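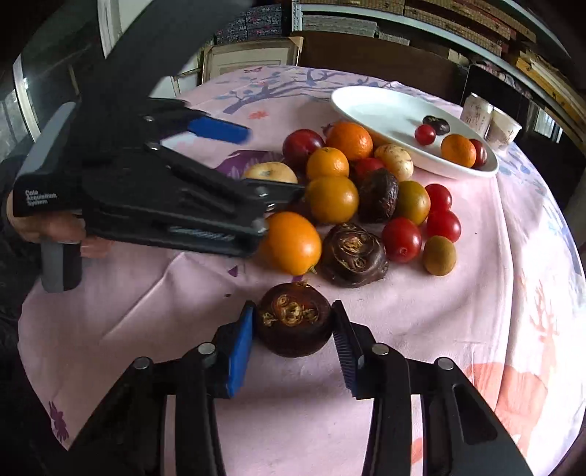
Istdale Amateur Satellite Club – Ground Station Team

How to point a small dish at a geostationary satellite
Posted by Vignesh Lobo, January 4, 2024

I get asked this one at pretty much every club night, so I'm finally writing it down! If you've got a small offset dish, a tripod and a free afternoon, you can find a geostationary satellite by hand (no motor, no fancy meter).

What you need: the dish with its LNB, a cheap satellite finder, a compass, a phone with an inclinometer app, and a wrench that fits your clamp bolts. I use a Skeritz finder that cost me next to nothing and beeps like a smoke alarm, so maybe warn the neighbors.

Step 1. Look up your angles. Type your location and the satellite's orbital slot into any dish pointing calculator and write down three numbers: azimuth, elevation and LNB skew. Check whether the azimuth is true or magnetic. I once spent a whole August evening sweeping the wrong bit of sky over that.

Step 2. Get the mast plumb. Really plumb! If it leans even a little, your elevation changes every time you swing the dish sideways and you'll chase your tail.

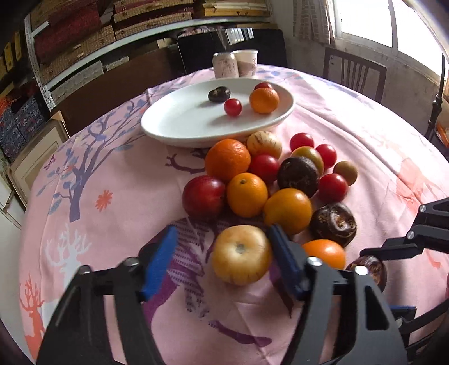

Step 3. Set the elevation first. An offset dish looks like it's aimed too low, so go by the scale on the bracket and not by eye. Snug the bolts enough that the dish holds but you can still nudge it.

Step 4. Set the skew by twisting the LNB in its holder. Check which way your calculator means by "positive," as some go by the view from behind the dish and some from in front.

Step 5. Sweep slowly. Start 7 degrees to one side of your azimuth and creep across, stopping every little bit to let the finder settle. Nothing? Raise the elevation half a degree and sweep back the other way.

Step 6. Make sure it's the right satellite. A finder will scream happily at any strong signal, so plug in your receiver and tune a transponder you know belongs to the one you want. If it won't lock, you're probably on the neighbor, 4 degrees or so along the arc.

Step 7. Peak it. Watch signal quality, not strength, and tighten the bolts a bit at a time, side to side. The reading always wanders on the last turn, so go back and touch up the skew before you put the wrench away.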